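4.2 Does a sheet of film over the jar keep crumbs crisp?

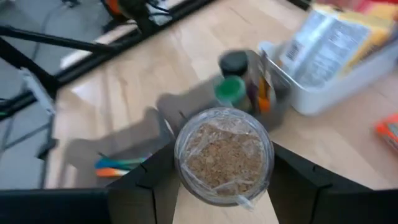
One reader of an early draft objected that the whole question is settled in any home kitchen, where people put cling film over things all the time and the things are fine. We take the objection seriously, and in part agree with it. People do cover jars this way all the time. Whether the contents are fine is a matter on which the cook's word has been taken for a long while without much checking, and the published advice we reviewed in Section 2 mostly repeats that word.

Figure 3. Clear jar of coarse brown crumbs, with thin clear plastic across the opening.

The claim under test is a narrow one. Household guides, including the Hudville handbook and the Grerkmont pantry sheets, state that dry crumbs and flakes kept in an open-mouthed jar will stay crisp if a sheet of plastic film is laid over the opening. Neither source says how flat the film has to be, how far it must come down the outside of the jar, or how long "stay crisp" is supposed to last. The Grerkmont sheets use the word "sealed" for this arrangement. We do not. A lid with a gasket seals a jar. A piece of film that has been laid down by hand covers it, and the difference matters for everything that follows.

Wrinkles are the first difficulty. Film that is handled even once takes creases, and a crease that runs out over the rim is a small channel between the room air and the crumbs. Jars with ridged rims make this worse, as the film tends to bridge from one ridge to the next without touching the glass or plastic between them. A user looking down at such a jar sees a covered opening and is satisfied. We think a good deal of the confidence in the method comes from that look and very little from the crumbs.

The second difficulty is that the crumbs themselves are uneven. A coarse mix holds fine dust, middling granules and a few larger flakes, and these do not soften at the same rate. The fine part goes first. A taster who picks out a large flake will report that the jar has kept well, and a taster who takes a spoonful from the same jar may say the opposite. Earlier kitchen surveys let the taster choose, so we would not put much weight on their averages.

For our own trial we asked households in Vestside to keep a jar of toasted crumbs on the counter or table in its usual place, cover it as they normally would, and open it once a day. There were 119 jars. Of these, 50 were covered with film alone, and the rest had a screw lid, a clip lid, or a plate or saucer set on top. The plates were not part of the plan. Enough people used them that we kept them in as a separate group, and they are reported in Section 4.4.

Each household wrote down, at every opening, whether the cover had been replaced with a new piece or put back as it was. This gave us 3231 entries, a few of them hard to read. We had expected that people would change the film often. They did not. The same sheet went back on day after day, picking up more creases each time, and in 13 of the film jars it was never changed during the whole trial. Advice that quietly assumes a fresh sheet therefore describes something that many of our households were not doing.

The results for crispness are less clear than we would like, and far less clear than the guides suggest. Film jars were judged softer than clip-lid jars at the end of the trial, and the gap was easy to find with a spoonful sample. Between film and screw lids the gap was small, and it shrank further once we set aside the homes where the jar stood near a kettle or a stove. We are not willing to call it a real difference on this evidence. It may be that screw lids put on loosely by busy people are no better than film. It may also be that our tasters could not tell slightly soft crumbs from slightly less soft ones, a possibility that most papers on the subject, the Sopacua pantry study among them, do not discuss.

The Sopacua authors report a strong benefit for film and explain it by a tight fit at the rim. We could find no measure of fit in their methods. The jars were filled by the authors, covered by the authors, and left unopened until tasting – a fair test of a jar that no one eats from. Crumbs in a kitchen are bought or made to be used, and the jar is opened for a gratin, for a pie base, for a child who wants something on top of yogurt. Each opening lets in more air than a day of slow leakage through a crease would. If that is right, then the type of cover may count for less than how often it comes off, and the long quarrel over film and lids has been about the smaller of two effects.

We tried to check this with the entries we had and were only partly able to. Households were told to open the jar once a day, but some opened it more often, and extra openings were written down unevenly. Where the records looked complete, jars opened more often were softer, whatever the cover. The homes with the most openings were also the ones with the most cooking going on, though, and steam would have the same effect. We cannot pull these apart, and we doubt that anyone can with a design like ours.

Film did do one thing well. No household reported dust, insects or spilled food in a film-covered jar, and several mentioned that they liked being able to look in from above without taking anything off. Those are sound reasons to use it. They are not evidence on crispness, and the guides should stop offering them as if they were. Section 4.3 repeats the comparison with jars kept inside a cupboard, where the light was lower and, as it happened, the record keeping was worse.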